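Filed under: Home & Laundry, Sports Gear, Football Season

Keeping football gear clean at home

In our house two boys play football for Flengate, and from August until November the laundry room belongs to them. I have washed helmets, pads and gloves for 6 seasons now, and made many mistakes with them. I write down what works for us.

Start with the bag. When the boys come home, the bag must be opened immediately and everything taken out, also the things which look clean. I shake the bag over the grass behind the house, then hang it upside down on two hooks with the zipper fully open. Once a month I wipe the inside with a cloth and a little dish soap in warm water. A bag that stayed closed over one night will smell for a week.

Shoulder pads do not go in the washing machine. I did this once, and the straps wrapped themselves around the drum so well that my husband had to cut one. Put the pads in the bathtub with lukewarm water and a small cup of mild detergent, press the foam with the flat hand, and leave them for half an hour. Then rinse twice. The second rinse is important – soap that stays in the foam makes the skin on the shoulders red. For drying I put them on a wide coat hanger, outside in the shade if the weather allows it. 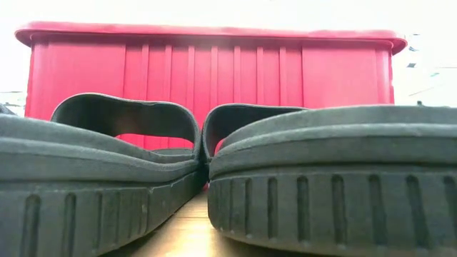 The helmet needs less work. Take out the cheek pads and wash them by hand, and clean the shell with a soft cloth. Do not use paint thinner or strong kitchen spray to remove the marks from other helmets. The maker's booklet usually says what is allowed, and some teams want to see the helmet before you put anything on it. For the chin strap I use an old toothbrush. Inside the ear holes a cotton swab is good.

Game pants have grass stains, and for these I mix 300 milliliters of white vinegar with the same quantity of cold water. Lay the knees in it for one hour, rub with a bar of plain soap and wash cold. Never use warm water before the stain is gone. Mud is a different case. Let it dry completely, brush it off on the balcony, and only then wash. When you put wet mud in the machine you will find it again later on the towels.

Please do not use fabric softener on jerseys. It leaves a film on the cloth, and after this the jersey holds the sweat. The numbers on ours began to lift at the corners in the second season, so I turn the jerseys inside out now and they never see the dryer.

Receiver gloves are the most delicate. I have asked other parents what they do and got a different answer from each. My way is simple: the boy puts the gloves on his hands, washes his hands with them under the tap with cold water, and presses them in a towel. No wringing. They dry flat on a rack, palms up, away from the radiator. When they are dry, put the palms together, so dust cannot stick on them.
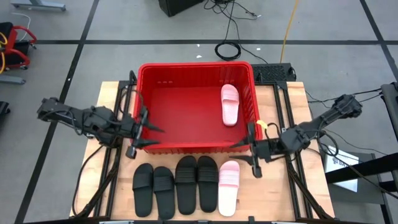 Hermine Kaufmann wrote to me that she disagrees about the towel. In her opinion a towel leaves lint on the palms, and she prefers to hang the gloves by the wrist with a clothespin, fingers down, over the bathtub. "It takes until the next morning, but they are still sticky in the last game," she wrote. I have tried it with one pair. The fingertips stayed damp longer than with my method, but on lint she is right, and I use a smooth dish towel now.

For the mouthguard: cool water, toothbrush, and a box with holes. Hot water changes the shape, and then it must be fitted again.

At the end of the season I wash everything one more time, also what was washed the week before, and check the straps and buckles. Whatever is broken goes on a list inside the lid of the storage box. In spring I am glad to have this list, when the shops still have all sizes. Knee pads I keep in the pants, otherwise one of them is always missing in August.

Related tips
Getting the smell out of a hockey bag
How to patch a torn practice jersey
Drying wet cleats overnight without a heater
Cleaning a muddy football by hand
Labels that stay on sports clothes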